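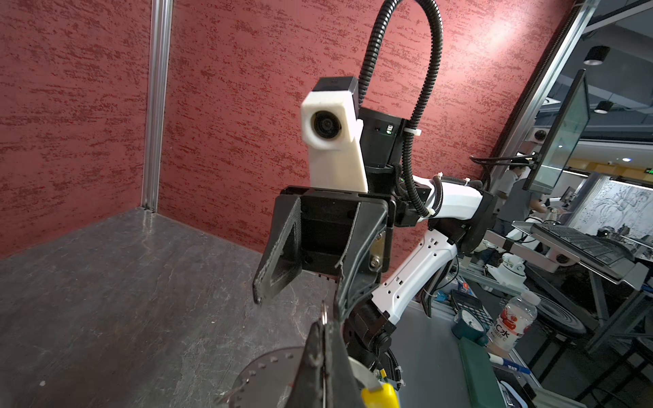
Can they do chores yet? (shop floor counts too)

flimafan58
Serious question. Our shop in Ralville got quoted for a two arm cell, sorting small parts and loading trays. Boss thinks it replaces the evening shift. I say no way. Anyone running one for real?

kusten_mike
Running one since February. Trays yes. All day, no complaints. Anything thin and flat, forget it. Clear plastic discs were the worst, we gave up and a guy does those by hand

oldlathe
So it does the easy half and you pay someone for the other half. Great.

kusten_mike
easy half is 884 trays a week, I'll take it

pressbrake_jo
Two finger grippers are fine for blocks and bottles. Little rings, washers, keys on a table... no. My kid can do it at four years old. Also who resets it when it drops somthing behind the fixture? A person.

flimafan58
That's my worry. What about house stuff, same tech right? Wife wants the Yimer thing for laundry.

dustbunny268
Don't. My brother in law has it. One towel, fine. Fitted sheet, it just stops and beeps.

oldlathe
lol so do I

tapandie
Disagree with most of this. Two arms is a big step up from one, one holds while the other works. Lids, bags, cables. Give it a couple years.

pressbrake_jo
Been hearing a couple years for a long time. Show me a full shift with no one touching it

tapandie
Nobody's full shift is untouched, people jam stuff too

kusten_mike
OP get them to demo with YOUR parts. Not theirs. Ours was $3469 for the trial and worth it, found the disc problem teh first morning

flimafan58
ok asking for that. Will bring the worst bin we have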